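Prurkville Technical College
Press office
For immediate release
2024-04-01

Student robot handling project enters its second stage at Prurkville Technical College

Prurkville Technical College is pleased to announce that its student robot handling project has been extended until the end of the next academic year. The decision was taken by the college board in March, following a review of the first stage. The project is run by the engineering department and is open to students in the second and third years of the mechanical and electrical courses.

The students are teaching a robot arm to pick up, turn and pass on metal parts of awkward shape. Parts of this kind are still mostly moved by hand in small workshops, where a run may last only a day before the next job comes in. The project asks whether a robot can be made ready for a new part within a single shift, by people who have had one year of training and have the usual tools of a college workshop at their disposal.

The group consists of 11 students, working in two teams. The first team is responsible for the arm and its controls, and for the safety rules that apply whenever it is moving. The second team, which has taken the name Stillance, works on gripping: how a part should be approached, where it may be held and how much force it will bear. The teams exchange members at the start of each term so that every student has worked on both sides before the final assessment.

Brackets have been the main subject of the spring term. They were chosen by the students after a first term spent on plain blocks and tubes, which the teams came to regard as too easy. A bracket has ribs, holes and raised edges, and its weight is seldom where one would expect it to be. A grip that is sound at one point may let the part swing at another. The Stillance team has therefore drawn up a grip sheet for each part, showing the places where it may be held and those which must be left clear for the next step of the work.

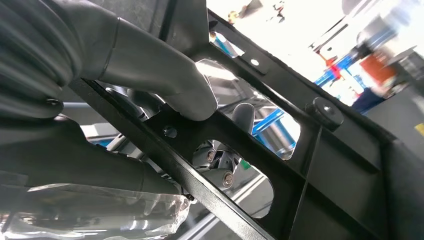

The grip sheets are kept in a shared folder and are corrected after every session. Students are required to write down failed attempts as well as successful ones, and to state what was changed before the next attempt was made. By the close of the spring term the two teams had recorded 1722 attempts. The department intends to use these records in its first-year teaching from the autumn, when new students will be asked to read a set of entries and suggest a better grip before they are allowed to use the arm themselves.

Support for the project has come from Dorkel, a maker of lifting equipment with a works on the edge of the town. The firm has lent the college a range of parts and has received the students on two visits to its assembly hall. It has also agreed to provide a day of advice each month during the second stage. A further grant of £3180 has been made by the Guérin Fund for Technical Education. This will pay for replacement finger pads, cables and a second control screen — the last of these a request made by the students themselves, who have until now had to take turns at the only one.

The second stage will differ from the first in several respects. Until now each part has been placed by hand in the same position before the arm was started. From next term it may lie at any angle on the bench, and the students will have to decide how the robot is to find it. The teams will also begin work on handing a part over from the arm to a person. The college has set strict limits on speed and force for this work, and no session will take place without a member of the teaching staff in the room. A written safety test must be passed by every student beforehand, including those who took part in the first stage.

The college will also open a lunchtime robotics club for students on other courses. Members will be given an introduction to the arm and will be able to plan and run short tasks under the guidance of students from the project. No earlier knowledge of programming is needed. The club will meet in the main engineering workshop, and members must wear closed shoes and tie back long hair. Loose jewellery is not permitted.

In the summer term the project will take part in the Prurkville Schools and Colleges Handling Contest, in which 5 teams are expected to compete. Each team will be given a part it has not seen before and will have one afternoon in which to prepare. Marks are awarded for steady handling, for the state of the part afterwards and for the quality of the written record — speed is considered only in the event of a tie. The contest will be held at the college and families are welcome to attend.

Students who wish to join the project for the second stage should apply through their course tutor before the end of the present term. A short letter is sufficient. Local firms which would be willing to lend parts are invited to write to the engineering department, giving the size and weight of each item and stating whether it may be marked or scratched in use.

Notes for editors

Visits to the workshop during project sessions can be arranged through the press office. Visitors are asked to give notice of one week and to report to the main reception on arrival. Eye protection will be provided.

Prurkville Technical College offers full-time and evening courses in engineering, building, catering and business.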